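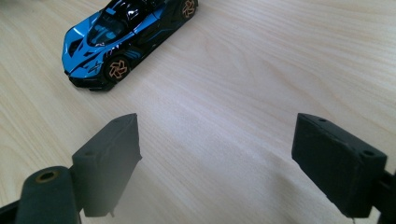
Back from the co-op visit and I want to get this down before the notes stop making sense. Train home in a bit so no polish, sorry.

So. Kekcombe. Small town, one big buyer. The buyer is Skovero, they do dried fruit and nut mixes, and four years ago they started taking apples and plums from growers with less than a couple of hectares. Before that they bought from three large farms and that was that. The small people sold at the roadside or let it drop.

I've read the brochure. You've probably read one like it. Smiling farmer, a paragraph on partnership, a number in a circle. The number in this one is 1360, households in the supply chain. Fine. Good number. What I wanted to know was what being "in" it means, so I asked at the packing shed and got a different answer from everyone I asked.

Best answer came from Mechthild Zwahlen, who runs the growers' side. She keeps her own list. By her list 700 households sold something to Skovero last season. The rest are signed up, went to a training day, maybe got a crate with the logo on. They count in the brochure. They didn't get a payment.

She wasn't angry about it, I should say. More tired. Her view is that signing up is worth something, people get the price texts and they can turn down a bad roadside offer. I hadn't thought of that and I think she's right, I just wish the brochure said so.

Payment terms, then. This is the bit I keep boring people with. Skovero pays at sixty days. If you are a supermarket supplier sixty days is normal. If you have forty trees and the school shoes are due it's a very long time. So what happens is a middleman turns up at the gate with cash, pays less, and sells the fruit on to — yes — Skovero. Same plums. Same shed. The grower is out of pocket and doesn't show in anybody's inclusive anything.

The fix they've been trying is an advance. There's a small lender, Werkus, who pays the grower within the week and collects from Skovero later. Fee comes off the top. Growers I spoke to liked it a lot, with one loud exception who said it was the middleman again with a nicer van. Had a look at the fee afterwards and he has half a point. In a good year it's fine. In a year with low prices it eats most of what you gained by not selling at the gate.

Why can't Skovero just pay quicker?? I asked. Was told it is "a treasury matter". Wrote that down and underlined it.

Other thing. Grading. Fruit gets graded at the shed and the grower isn't there when it happens, they get a slip. Zwahlen has been pushing for someone from the growers' side to stand at the table on delivery mornings. It would cost next to nothing. They had it for a month in September and complaints went right down, then the shift pattern changed and it stopped. I'd put that ahead of any training day going. People will take a low grade if they saw the fruit get it.

I had a long email from a reader after the last post, the Phuthong one, saying I'm too hard on companies that are at least trying. Maybe. I did say Phuthong was the best-run scheme I'd visited and I stand by that. But they published what they paid out per grower, every season, good or bad, and you could check it. That's all I'm asking for realy. Skovero has the figures, they must do, they print the slips.

Things I didn't get to:
Who owns the cold store. Two versions, both told to me very confidently.
Whether women can sign up in their own name. The form has one line for "head of holding" and I forgot to ask how thats filled in. Annoyed with myself.
Transport. The far side of the valley is an hour by tractor and I only went to the near side.

I'm going to write to Skovero and ask for the payment numbers by size of grower, and I'll put the reply up, or the lack of one. Comments are open again but moderated, last month was all adverts for guttering.

Right, platform's been called. More when I've typed up the second notebook.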